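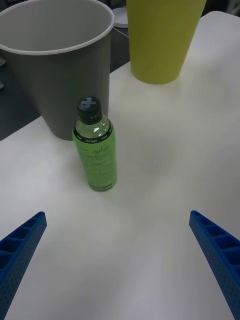 Bottle stands in cup, cup falls over. What am I doing wrong?

Asked by Flynn Whitelaw, 30 June 2016
Category: Parties and hosting

I'm doing the drinks for a leaving do at work in July and had what I thought was a clever idea: each guest gets a small bottle of apple drink standing in their own paper cup. One thing to pick up, no queue at the drinks table, everyone admires me.

The cups are the tall tapered sort from Moncrieff, grey for one team and yellow for the other. The bottles are the little zero sugar ones with a black screw cap. On my kitchen worktop it went fine until I breathed near it. Then over it went, cup and all, and rolled under the cooker, where I have decided to let it live.

Is there a knack, or do I need different cups?
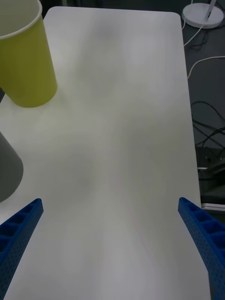 Yellowish cup at the top left of the white table, bare tabletop beside it.

3 answers

Catriona Gunn
Top contributor, 2000 points

It's top-heavy. A full bottle in an empty paper cup with a narrow base will lean, and it leans hard against one side. Don't fight it. Drop the bottle in at a slant so the cap rests up by the rim and points outwards, all of them facing the same way if you're fussy (I am).
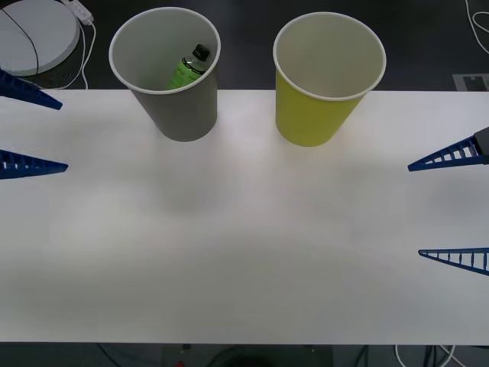 Then keep them off the edge of the table and away from anyone with a handbag. If it's outdoors, put a folded napkin in the bottom first so the bottle doesn't skid about. I did this for a christening at Hundside and lost 4, all to the same uncle.

Also check the table. Ours had one short leg and I blamed the cups for an hour.

Snædís Stougaard

Why not just put the bottle next to the cup? People know where drinks go.

Kenna Shearer
6 answers

Agree with the one above, but if you must have it tidy:

1. Cups along the back of the table, with a gap between the colours so each team can find its own. 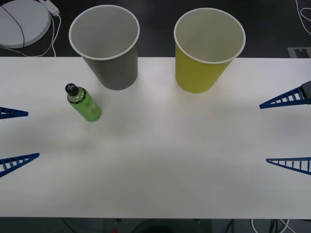 2. Bottles in front, one per cup, caps left on.

3. A bin at the end of the table. A big one. Bigger than that.

Moncrieff do a wider cup as well, but it only seems to come in brown and looks like you're serving gravy.

Comment from Flynn Whitelaw: Going with the slant, thanks Catriona. Napkins bought. There is an uncle equivalent in accounts and he will be watched.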